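Search the archive Enter keyword Go

The Town That Still Votes on Its Feet

By Akihiko Hayashi
May 16, 2023

The annual meeting in Clalletlow starts at seven in the evening and has no fixed end. The longest one in the minute books ran until ten past two in the morning, over the price of gravel. The shortest took less than an hour, in a year when the river was up and people wanted to get home.

Clalletlow has no council. It has a moderator, a clerk and a road agent, all elected for one year, and everything else is decided by whoever comes to the meeting. There are 192 households in the township and every adult in them may speak and vote. A motion can be put by any resident. To vote, people stand up. The clerk walks the aisles, writes down a number for those in favor, asks them to sit, and then does the same for those against.

Direct government of this kind used to be common in the valley. Plorgate, twelve miles downstream, gave up its meeting two generations ago, when it passed 2,000 people and could no longer fit the voters into one room. It now has a seven-member council and a hired manager. The smaller townships nearby went the same way later on, and size had little to do with it. Attendance fell, the same few families ran things, and a council seemed like a more truthful way to describe what was already going on.

I went to Clalletlow to find out why it had kept its meeting, and found the town in the middle of an argument over whether standing up is a fair way to vote. 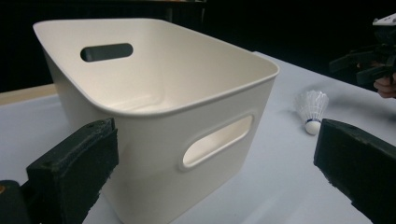 The argument began last August with a petition. Under the township's rules, 30 signatures are enough to force a change in procedure onto the agenda. The petition asked that any vote involving a tax rate, a land sale or the job of a named person be taken on paper and in secret. Other votes would go on as before.

The case for it is easy to follow. A mill owner's tenants once had to stand up in front of the mill owner. The mill is gone, but people still work for each other, rent from each other and sit beside each other in church. One woman told me she had voted against her brother-in-law's paving contract and had not been asked to dinner since. A man who runs a feed business said he had stopped standing for anything at all. He comes, he listens, and he keeps his seat both times.

The secret ballot is younger than many people assume. Voters in much of the English-speaking world called out their choices or signed a poll book until well into the nineteenth century. The Australian colonies of Victoria and South Australia brought in an official paper ballot in 1856, and Britain followed in 1872. Most American states adopted it in a rush after 1888. Reformers were thinking of bribery as much as fear. A man who buys a vote wants to see it delivered, and a secret ballot leaves him guessing.

There was a serious case on the other side, and it did not come only from people who were buying votes. John Stuart Mill, who had once supported secrecy, came to believe that a vote was a kind of trust. The voter was acting for everyone, including those who had no vote, and ought to do it where others could see and question him. Mill lost that argument almost everywhere. Legislatures kept it for themselves, though. Members of Congress vote on the record, and few citizens would want that changed.

A township meeting sits somewhere between the two. The people in the room are voters, but they are also the lawmakers. If they are voters, they should be protected. If they are lawmakers, their neighbors may reasonably ask what they did and why. 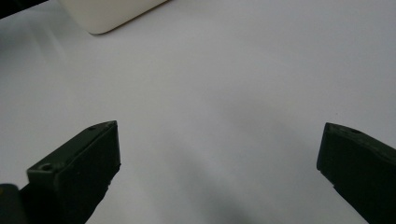
Shigeru Furukawa does not accept that the two can be weighed so evenly. A legislator chose to run, he told me, and can go home to a different street from the people he has disappointed. In Clalletlow there is one street. "You are asking people to be brave about gravel," he said. "Some of them have used it up on other things." He signed the petition and would have signed a stronger one.

The clerk's records give both sides something to use. At the last meeting before the petition, 107 people signed in at the door. On the motion to sell the old school lot, the standing votes for and against came to far fewer than that. The rest stayed in their chairs. Supporters of the petition say those people were afraid of giving offense. Opponents say they had no view on the school lot, and point out that the same thing happened on a motion to thank the snowplow driver.

There is also the matter of time. Paper ballots have to be handed out, marked, collected and counted, and the clerk thinks each one would add twenty minutes. The Kandasamy report, a study of small-township government that gets passed around a good deal in the valley, warned that long meetings drive out parents of young children and people with early shifts. A procedure that protects the voter may also send her home before the vote is called.

Stima, the next township up the river, found a middle course. It votes by standing unless five people ask for paper, and the request can be made in writing to the moderator before the meeting opens, with no names read out. Paper is asked for once or twice a year. I could not find anybody there who felt strongly about it, except a former moderator who thought that five was too few.

Clalletlow discussed copying the Stima rule for most of an hour in March. The talk was better than I had expected, and slower. People repeated themselves. One speaker changed his mind partway through and sat down without finishing. An amendment raised the number from five to ten, and a second brought it back to seven.

Then somebody asked how the vote on the amended motion should be taken. The moderator looked through the rules and said they allowed only one way. The motion failed by four, with a good many people still in their seats. The petitioners have the form for next year's agenda and have begun collecting names again.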